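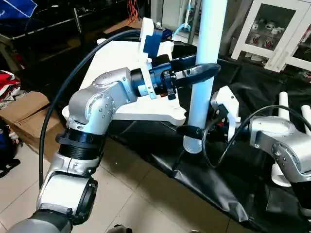
Tritcombe: two-arm furniture assembly demos

Hi! I'm Fatos Kneževič and I put this dataset together (and most of the code around it, so the bugs are mine too). If you only want to train something, skip down to "Getting started". The rest is stuff I'd want to know before spending a week on somebody else's data.

What's in it

3,037 teleoperated episodes of two arms putting together small pieces of white furniture, poles and posts and bases mostly. Every episode has video from the head camera, joint positions for both arms, gripper opening, and a one-line text label. Of those, 2,194 made it through my cleanup pass and live in clean/. The others are in raw/ and I left them in on purpose, since drops and fumbles were half of what I wanted to study!

Why I did it

My question was pretty narrow: when one arm is holding a part, how much does the other arm need to know about that grip? I trained two versions of the same policy. One sees the joints of both arms all the time. The other only sees its own joints plus the camera. I expected the first to win easily, and on short parts it didn't, they came out too close for me to call. On the long poles the shared version was clearly better. My guess is that a long pole swings a lot at the top for a tiny twist at the bottom, and the head camera often has a forearm in the way right when it matters. That's a guess, though. I haven't run the test that would settle it.

Getting started

Unpack everything into one folder and run check_files.py first. Then run train.py with either shared.yaml or split.yaml. I used batches of 30 clips and saved a checkpoint every 500 steps. Bigger batches were fine too, just slower on my machine.

Things that will bite you

Left and right mean the robot's left and right. I mixed this up in the June version, so please delete that one if you still have it.

The text labels are short and a bit sloppy. "Hold pole" and "grab pole" are the same thing.

It was all recorded in one room, with ordinary clutter in the background. I wouldn't expect a policy trained on this alone to work in your lab. Mine got noticeably worse when I moved the robot to the Mansilla space (different floor, different light).

Gripper opening is the commanded value, not measured. Sorry, I know!

Coming next

I'm adding wrist cameras and re-recording the long poles. Wenance, the labeling tool I used, will get its own repo once I've cleaned out the hard-coded paths.

Found something weird? Open an issue and give me the episode number.

Last updated 10 October 2019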